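つかむ

「百回やって三回落とす。悪くないでしょう」とディネーシュ・ナイドゥは言った。
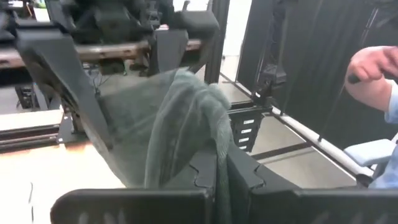
コンソラシオン・バニェスは返事をしなかった。悪くない、という言葉を、彼女はこの十一月だけで何度聞いたか知れない。ネルタデックの営業も同じことを言った。ブドゥムの爪を持ち込んだ男も、そう言って帰っていった。

「落とした三回は、どういう置き方だったの」

「記録には残ってます」

「見たかって訊いてるの」

ディネーシュは端末に目を落とした。黒い爪はタオルの襞を噛んだまま、次の指令を待っている。噛み合わせの段は、図面で見たときには頼もしかった。今は、布のほうが爪に付き合ってやっているように見える。

「キルスカのほうは、二千回の耐久を通したそうです」

「誰の布で?」

「向こうの、です」

「でしょうね」

彼女は自宅の洗濯物を思った。裏返しの靴下、袖が片方だけ入った寝間着。ああいうものは耐久試験の表に出てこない。二百九十四行ある比較表の、どの欄に書けばいいのかもわからない。

「スワンナラットには何て報告します? 明日の朝までに、どっちか決めろと」

「決めない」

「それは、通りませんよ」

「じゃあ、ブドゥムと書いて、横に疑問符をつけて」

ディネーシュは少し迷ってから、疑問符を打った。それから消して、また打った。

「もう一回」と彼女は言った。「今度は、私が適当に丸めて置くから」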